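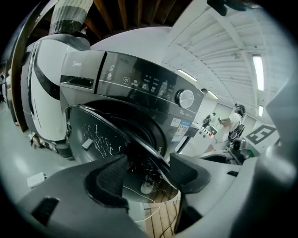 Laundry Corner, Before the Big Tidy

So we finally got going on the laundry corner in the Zimville apartment! The washer goes first. It's a Midea, dark gray, marked 12kg on the front, with a glossy black panel and one big silver knob on the right. The settings are in Chinese, and I still haven't learned more than a couple of them (I mostly trust the knob).

The door swings open nice and wide. You can see the white scuffs on the tinted window, and I'm hoping to get those off with a soft cloth and some patience. Lutz Wiegand says baking soda, my sister says leave it alone — we'll see who wins. The blue-and-white energy label is still stuck on the front too, and so is a little white paper tag. I keep meaning to peel them off.

On the left is its tall white and gray neighbor, with the striped cloth folded on top. That cloth is going in the next dark load. The little white box and the bits on the floor by the base are on my list as well, right after I find the dustpan.

Still to come for this corner: a narrow shelf from Aasen, 28 inches wide, if it fits, and a basket with a lid. I've been looking at hooks for the wall too, but six of them cost more than the shelf, so I'm waiting for a sale. If you have a shelf you love for a tight spot, leave me a comment!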